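Lernstead Robotics Short Course
Handout 6: Gathering demonstrations for a learning system
Keir Sutherland

Last time we talked about what the arms learn from, and I promised we would spend this session on how those examples come into being. It is slow, homely work, and I happen to love it – you learn more about a fork by moving it with somebody else's hands than you ever did at dinner!

A demonstration, for our purposes, is one complete attempt at one task by a person driving the arms, saved from start to finish along with the view from the head. Each of you will record 30 of them before the next handout. Please write the task down in a single plain sentence first ("put the fork in the front bowl") and stick to that sentence all the way through. If you find yourself wanting to change it halfway, finish the set and start a new one.

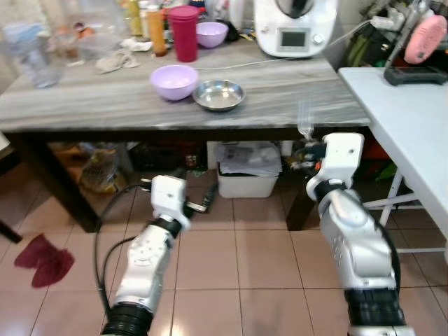 Fig. 1. Head view during a utensil task. The right gripper has the fork; the left is free.

Notice how much is on the table besides the fork and the bowls. When we began with the Stivia set in January I cleared everything away before each session, and the system we trained from it was lovely on a bare table and quite lost on a busy one. So leave the bottles and the tumbler where people leave them, and every 10 demonstrations shift a few things about, including the bowl you are aiming for.

A word on pace. New drivers nearly always rush the reach and then dither at the grasp, and the system will copy both habits faithfully. Try to move at one steady speed, and let the idle arm rest somewhere out of the way of the view.

Keep your fumbles, too. If the fork slips and you recover it, mark the recording "recovered" and save it with the rest. If you give up, mark it "stopped" and put it in the separate folder – we will come back to those in Handout 10.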